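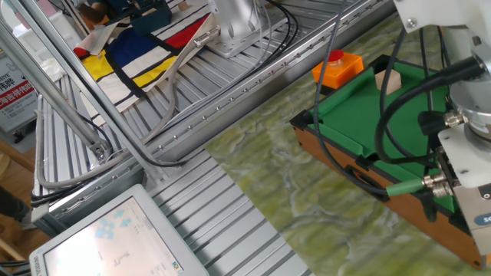

TRORHAM, June

Players wanted to find out if tabletop pool is worth anyone's table space

By Soledad Ochoa

The boxes all make the same promise. Real pool, shrunk down, fun for the whole family. We have our doubts, and we're looking for 32 adults to spend a Saturday helping us confirm them or get rid of them.

Druvano Games Review is putting together its summer guide to miniature pool tables, the kind with green felt, black pockets and a cue you could lose in a kitchen drawer. The makers say these teach aim and touch. Maybe they do. Our editor, Hermenegildo Bautista, thinks the ball goes wherever the cushion feels like sending it, and he has played on more of them than he'd like.

What you'll do

You'll play short games against other participants, switch tables, and fill in a form after each one. We want to know if you could get the cue behind a ball near the rail without knocking something over, if the pockets took balls they should have taken, and how soon you got bored. Boredom counts. Please don't be polite about it.

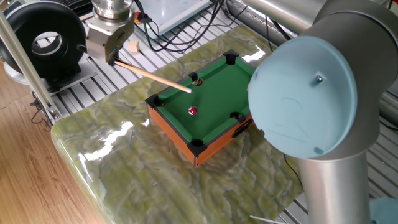

Lining up a shot across the felt, with a red and white ball still on the table.

Who we want

Anyone 18 or over. Bar league players are welcome, but so are people who have never chalked a cue, and we'd like more of the second kind. If you have worked for a toy or game company, sit this one out. You'll be leaning over low tables for long stretches, so tell us ahead of time if you'd need a chair or a higher surface.

What you get

Lunch, and $10 an hour for up to 11 hours, breaks included. We know that isn't much. There is no prize and you can't keep a table – you may not want one by then anyway.

We won't print your name unless you say we can. We do print what people write on the forms, complaints included, and no maker sees a word of it before the guide comes out.

How to sign up

Write to Mayu Imai at the Trorham office with your age, a phone number and two or three lines on the last game you bought and regretted. Skip the resume. Mayu answers everyone, though slowly – give her a week before you ask again.

Recent calls and openings
Part-time copy checker, Kurville
Card shufflers: do any of them shuffle?
Weekend puzzle testers, Ponce
Letters: the foosball guide was too kind

Get new calls by email once a month. By signing up you agree to our privacy terms. Unsubscribe any time.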